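Tivatham Residents' Association
Minutes of the open day meeting, 16 January 2018

Present: the usual members of the open day group, plus two people who had come for the book exchange and were too polite to leave.
Apologies: received from the member who was bringing the urn. Tea was therefore notional.

1. Previous minutes
The November minutes were accepted with one correction. The word "robust" in item 4 should read "robots".

2. Report on the visit to Trostavetti
Six of us went to the Trostavetti workshop to see how their household handling work is coming along, with a view to having them at our open day. Parking was as described, meaning there wasn't any. We were shown into a bedroom set-up and given a talk by a technician who had clearly given it before and still seemed to like it. The talk covered how people work hand-held grippers through ordinary chores so that a machine can later be taught from the recordings. It was longer than the chores.

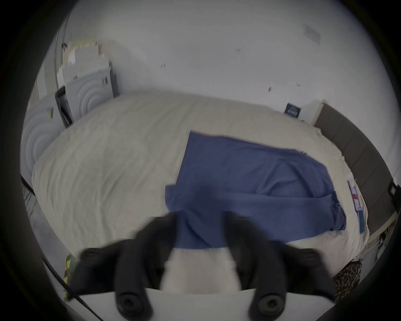 Members' opinions on the visit were divided along the expected lines. One member felt that a person who can't get a teenager to do laundry has no business being impressed by this. Another pointed out that the gripper has two black fingers and was being brought down over a crumpled blue cloth on a bed, and that this is two fingers more than the teenager has offered. The chair asked that family matters be raised under other business. It was agreed that the bedroom was a good choice of setting, as everyone there had an opinion on how a bed ought to look.

3. Proposal for our own open day
Trostavetti has offered a demonstration in the small hall, free of charge, if we supply a bed, a table and a power point that works. The bed is the difficulty. Berisha Furnishings will lend a double on condition that their name goes on the flyer in letters no smaller than ours. Carried, with some muttering about the flyer.

Pivum Print has quoted $148 for 1,000 flyers. A member asked who was going to take 1,000 flyers, given that we still have most of last year's. The smaller run costs nearly as much, so the full lot was approved. The leftovers can join the others in the cupboard.

There was a long discussion about whether visitors should be allowed to try the grippers. The technician had told us that visitors may have a go at set times, one at a time, with someone from the workshop beside them. Members with grandchildren wanted this in writing.
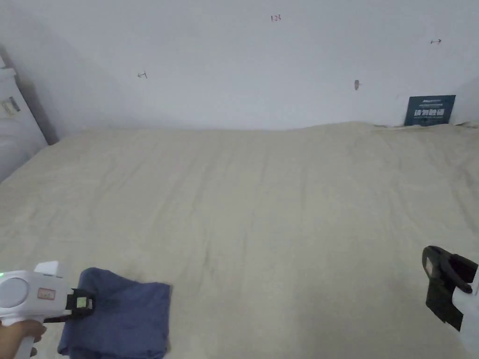
Will the demonstration need the small hall for the whole day?
Trostavetti has asked for it from opening until mid-afternoon, so the quilting display moves to the foyer and the quilters have been told – by letter, as no one would volunteer to do it in person.

4. Actions
Secretary to confirm the booking with Trostavetti and ask about insurance.
Chair to measure the small hall doors before Berisha delivers anything.
Flyer wording to be circulated, and replies kept to the flyer.

5. Other business
The teenager was discussed. No motion was put.

Meeting closed when the hall lights went off on their timer.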